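Give Your Simulated Robot a Maintenance Day

Thursday, May 23, 2024

I love maintenance days. I loved them when I worked on real cells, with a grease gun and a rag in my back pocket, and I love them just as much now that the cell I look after lives on a server. Ours is called Lita. She is one arm in a rendered kitchen that we bought from Jibrin and then changed so much that we gave it a new name, Skarnach. Once a week I stop all the jobs and go over her, and I think everyone who keeps a simulated robot should do the same.

The usual argument against it is that software doesn't wear. No belts stretch, no screws back out, no one bumps the stand with a pallet jack. Fine! But people edit things. A camera gets moved to try an idea and never gets moved back. Somebody swaps a finger model and the collision shape stays with the old one. Back in January we had a joint limit that was off by 3 degrees for most of the month, and all of us had stared at it. A real arm with that problem would have knocked into something and told us.

So I have a list, on paper, with 14 lines on it. The first line is the view down along the gripper. I open it before anything else and leave it up on the big monitor while I drink my coffee, and I look at the edges of the housing where they cross the background. If a part has slipped in its mount, or two pieces have been joined at slightly the wrong angle, it shows up against plain wood grain long before it shows up in a number.

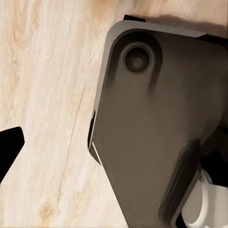 Close view of the gripper housing over pale wood, with a black fingertip at far left.

I can already hear the case for automating all of it, and I'm mostly for that. Felono, our checking script, runs overnight and it's a lovely piece of work. Our last full batch was 900 short moves and Felono passed 881 of them. I was thrilled with the ones it flagged, and I went through every single one. But a script checks what you thought to ask it. I never would have thought to ask whether the seam on the housing looked right. I look at it because it's there on the screen and I've seen it enough mornings to have a feel for it.

Then I move to the room view, and this is the part I'd do all day if they let me. Doors are the best test there is. A drawer slides along one line and forgives you a lot, but a door that swings down has its hinge low and its edge traveling through an arc, and the fingers have to stay with that edge the whole way. If the base of the arm is a hair off from where the file says it is, a door will find it. I step through slowly, stopping wherever I please (try that on a real floor!), and I turn the view until I can see how the fingertips sit against the rim.

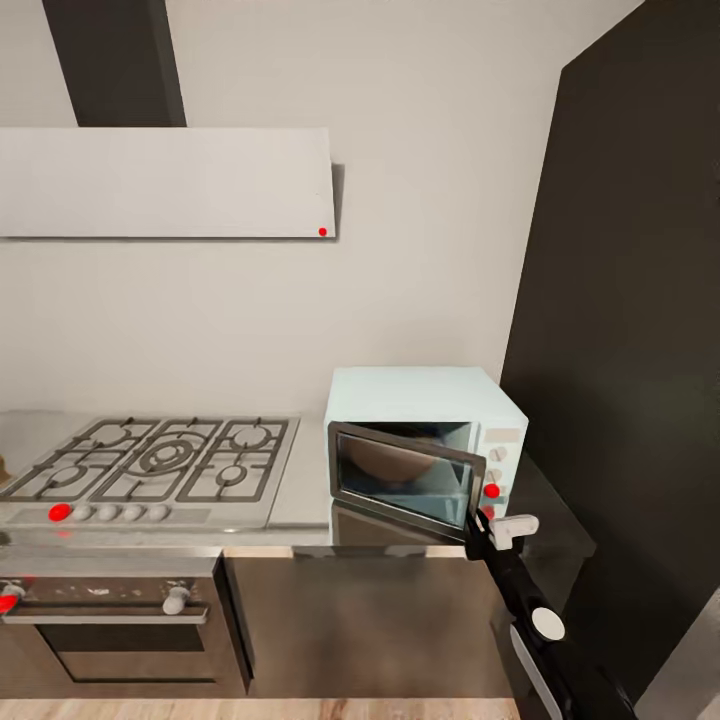

Lita at the countertop oven in Skarnach, fingers at the lower edge of the door.

Stopped at a pose like that one, I check the hinge angle, then the wrist, then the base, and I write all of it down by hand. I also check the knobs and the colored markers while I'm in there, because they get nudged when people rearrange the counter.

It costs us a morning of computing time, and I do get asked about that. My answer is that we used to spend far more than a morning arguing over whether a bad result came from the controller or from the cell. Those arguments were miserable. Now I can pull out the sheet, and we get to talk about the controller, and the controller is fun.

If you have a cell like ours, start small. Pick one view and one door, and look at them on the same day every week. Print the list. Mine has coffee rings on it and two lines crossed out and rewritten, and I'm adding a line for the light over the counter next week.

Related
When to Retire a Gripper Model
Reading Felono Reports Without Losing Your Morning
What Changed in Skarnach Since January
In Praise of Paper Checklists
Hinges, Slides and Other Good Tests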